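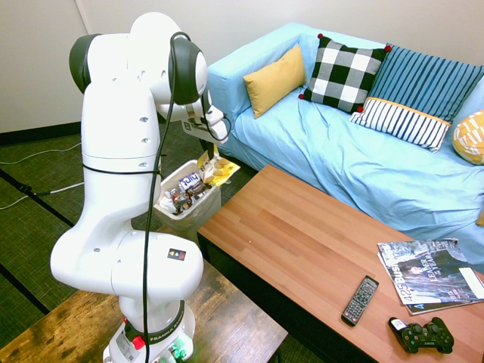

According to Naidoo, the planner should be restarted every time the camera is moved, even when the arm has stayed where it was. The Plornetti manual requires the same, and the restart is included in the steps below.

Section 4. Setting Up Pick and Release Tasks

4.1 Open the Plornetti console and select the arm profile. The status line must read READY before any task is loaded.

4.2 Load the workspace map. Furniture that the arm must not touch is entered as a keep-out zone -- sofas and lamps included.

4.3 Mark the release area. Draw its outline inside the rim of the bin, and set the release height to 7 cm above the rim.

CAUTION: Do not edit keep-out zones while a task is running. Press Stop first.
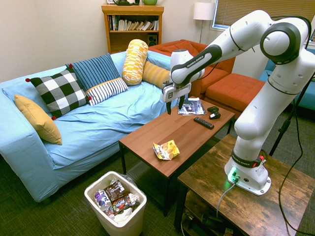 4.4 Restart the planner. Changes made in steps 4.2 and 4.3 have no effect until the planner has reloaded the map.

4.5 Assign each object class to "clear" or "leave". Wrappers and bottles are normally set to "clear"; remote controls, game controllers and magazines are set to "leave".

Note: Classes with no setting are treated as "leave". The planner reports them in the log under code 234.

4.6 Run the task in preview mode 2 times and review the planned paths before enabling motion.
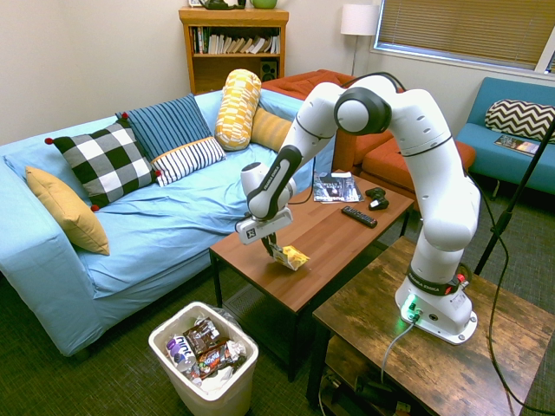

Can preview mode be used while the arm is locked? Preview mode computes paths only and may be used with the arm locked or unlocked.

4.7 Save the task under a new name.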